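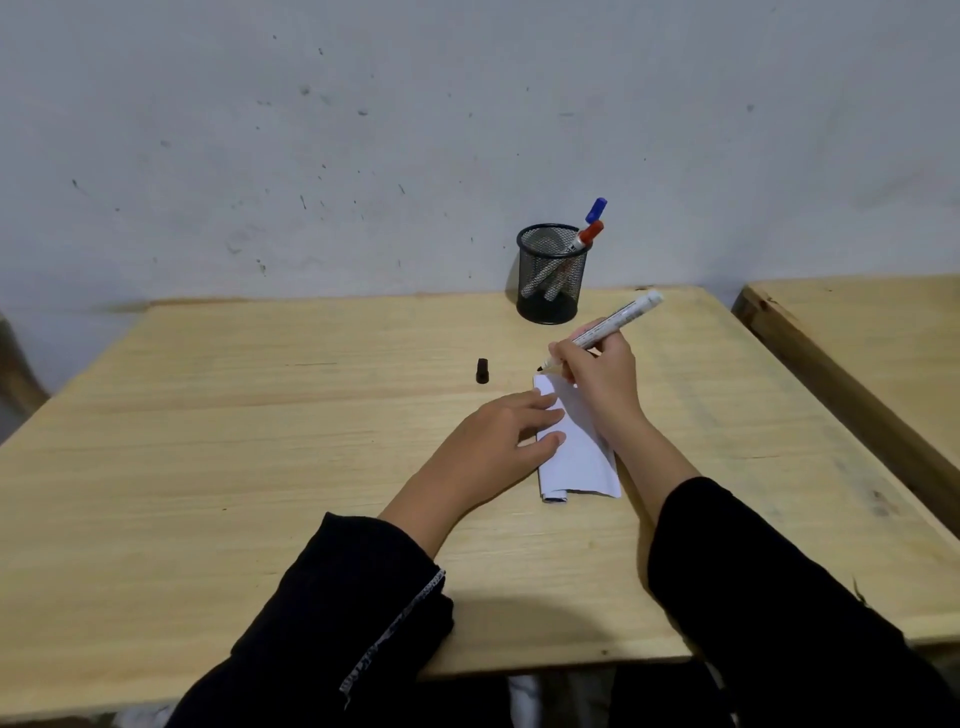
What kind of marker should I use for labels on folded paper strips?

A plain black one with a bullet tip, the kind you already own four of and can find one of. Fine tips look elegant on the desk and illegible from the door, and chisel tips require a talent I was not issued. Fold the strip first and write on it second, or your lettering will end up going around the corner.

Right, so this is the page on marker cups. It began as a paragraph in the drawer page and got out of hand. If you want the drawer page, it's still up, and it's still wrong about rubber bands.

What you need

One cup, mesh or otherwise. The markers you have. A sheet of scrap paper for testing and another for labels. Scissors. A wastebasket, placed nearer than you think you'll want it.

1. Empty the whole thing out

Tip everything onto the desk. Don't pick markers out one at a time, or you'll make a small sentimental decision about each of them and finish with the same cup you started with. Mine gave up two golf pencils, a stirrer from the Oltgate ferry and a key that fits nothing in this apartment or the last one.

Shake the cup over the wastebasket. Mesh holds on to pencil dust, and if you skip this, the dust will be on your sleeve by noon. Rinse it if it's bad and stand it upside down on a towel. A mesh cup with a solid base will keep a little puddle at the bottom for as long as you let it, so dry that part by hand.

2. Test every marker, including the ones you trust

Draw a line as long as your hand on the scrap paper. A working marker makes it all the way across. A dying one starts out black and arrives gray. A dead one squeaks.

Recap each one as you finish, and press until you hear the click. If there's no click, that is probably what happened to the marker, and it will go on happening. Caps on the wrong barrels are the other big cause. They look closed. They are only resting there.

Water-based markers that have dried at the tip sometimes come back if you stand the tip in a bottle cap of warm water for a few minutes, then blot it. Permanent ones won't, so don't let anyone on the internet talk you into it. I lost an evening to this in May and have a thumb-shaped stain on the good tablecloth.

3. Throw out the dead ones

Now. Do not put them back "for later." There's an old Leker highlighter in this house that has been put back for later since before we had the cat.

4. Decide how many go back in

Fewer than will fit. A cup that's packed tight means you pull out one marker and two others come along for the ride. I keep 3 or so in the cup on the desk, in colors I can name without squinting, and the rest lie flat in the drawer. Flat is better for most markers anyway.
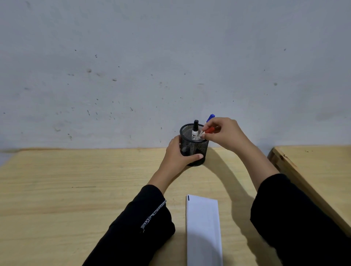

Should markers stand cap up or cap down?

Cap up for anything you grab every day, because the cap color is the only thing that tells you what you're grabbing. Whiteboard markers that sit for weeks are happier lying flat, where the ink doesn't drain away from the tip. Cap down is what people do when they've read one article. It keeps the tip juicy and sometimes fills the cap with ink, which you then discover with your fingers.

5. Load the cup in an order

Tallest at the back. Black goes on the side of your writing hand, as it's the one you'll want nine times out of ten. Hold the cup with your other hand while you load it. An empty mesh cup weighs nothing and will scoot off across the desk and make a noise like a dropped colander.

If the markers all lean to one side and the cup feels tippy, put a few coins in the bottom. Teun Koster, who used to share my desk at Vadar, used gravel. You could hear him looking for a pen from the parking lot.

6. Make the label, if you must have a label

Cut a strip of white paper, fold it lengthwise so it's doubled and a bit stiffer, and run your thumbnail down the fold. Lay it flat and hold down one end with your free hand while you write. A folded strip wants to creep. Put a spare sheet underneath if you like your desk, since marker bleeds through one layer easily and through two layers when you're not looking.

Write what's in the cup. "MARKERS" is fine. "MISC" is a confession. Tuck the strip behind the rim or tape it around the body. Tape doesn't love mesh, so go all the way around and stick the tape to the paper.

7. Put the cup where your hand already goes

For most people that's the back of the desk, against the wall, a little off to the side. Sit down, close your eyes, reach for a pen. Put the cup there. If your hand goes to the windowsill, it goes to the windowsill, and I'd only mention that direct sun is rough on ink.

Don't shove it hard against the wall, either. Mesh rims leave gray scuffs on matte paint, and you'll be out there with a damp sponge making the scuff larger. 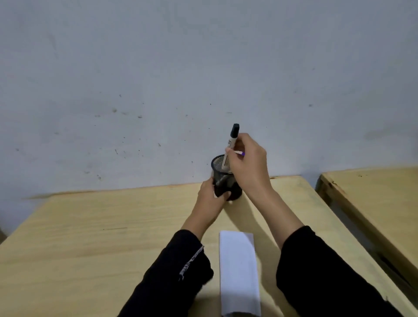 8. Keep it that way

One in, one out. When a new marker comes home, it replaces something. Once a month, do the line test on anything you haven't touched. It takes less time than finding a pen currently does.

If other people use your desk, you can ask them to put things back in the cup. I have asked. I mention it for completeness.

We use cookies to remember your preferences and measure traffic. By continuing to browse you accept our cookie policy. Accept | Manage settings

Comments (4)

Adoración Llorente
The coins trick works but use washers if you have them. My kids found the coins.

Siebe Martens
Disagree on permanent markers. A few drops of rubbing alcohol on the tip brought back a black Aerts I'd given up on. Lasted a week, then died again, but it was a good week.

Herman Halim
What was wrong with the rubber bands on the drawer page? I did the whole drawer that way.

Octavian Chiriac
Herman, they melt. Give it a summer. Mine are part of the drawer now.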